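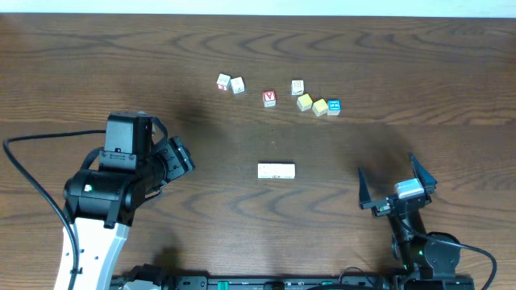
Figure 4. Letter cubes on the tabletop, in a loose row, with a pair at the left, one red-topped cube by itself, and a cluster at the right.

Home Issues Working Papers Submit Contact
Filed under: Play and Material Culture / Early Literacy
Last updated: March

4. What counts as a pile

4.1 The trouble with "scattered"

Most of the literature on alphabet blocks is about what children spell with them. This is a generous reading of what children do with them. In the Iltura playroom records, which cover 32 sessions, the cubes spent far more time lying about than they spent forming words, and our coding scheme had very little to say about lying about. It had a code for "tower," a code for "line," a code for "word or attempted word," and then a code labeled "scattered," into which we swept everything else and hoped for the best.

Figure 4 is a fair sample of what ended up in that last bin. Seven small cubes are on a dark brown wooden table. Under the first version of the scheme this was "scattered," full stop, and both coders agreed, which pleased us until we noticed that they would also have agreed on a dropped bag of rice. The arrangement has quite a lot going on. Two cubes at the left are nearly touching, each turned a little away from the other. Four more have gathered at the right and step down toward the table's near side. Between the two parties is a cube with a red top, keeping its distance from both.

We make no claim that anyone meant this. Cubes come to rest somewhere, and the eye is very willing to find a family in them. But a scheme that cannot tell Figure 4 from an even sprinkling will miss the point at which one turns into the other, and that was the question the Zellberg grant was supposed to be paying for.

4.2 Groups, loners and the finger rule

The revised scheme borrows its main idea from Coelho's work on kitchen drawers, where "together" is defined by whether a finger can pass between two objects without moving either. It is a crude rule and it held up better than the three more refined ones we tried first. A set of cubes linked by gaps too small for a finger is a cluster. A cluster of 2 is a pair. A cube with no close neighbor is a loner, a term the style guide at our home department disliked and which we have kept.

When the rule is applied from a still picture it becomes a judgment by eye, and coders were told to treat it that way. For Figure 4 the agreed reading was a pair, a loner and a cluster of four. The cluster took some discussion. One coder wanted to split it, on the grounds that the white cube at its upper left sits straighter than the yellow-topped cube beside it and so "looks like it came with somebody else." The rule has nothing to say about attitude, and the cluster stayed whole.

4.3 Color and letter

We had expected color to matter more. The Dravberg study reports strong sorting by color in free play, and the two yellow-topped cubes in Figure 4, side by side and both turned on the diagonal, would do nicely as an illustration of it. The bright blue top right next to them would do less nicely. So would the white cube on the other side. Across our own records, same-color neighbors turned up in some arrangements and failed to turn up in others, at a rate we could not separate from luck.

Letters were worse. A top face has to be readable before anyone can argue about what it spells, and many were not. The red top in Figure 4 carries what looks like an "A," apparently upside down, and this was one of the easier ones. Where coders were unsure they were asked to write "unsure," an instruction they followed with growing enthusiasm as the month went on. We therefore dropped spelling from this part of the analysis and return to it, with lowered hopes, in Section 6.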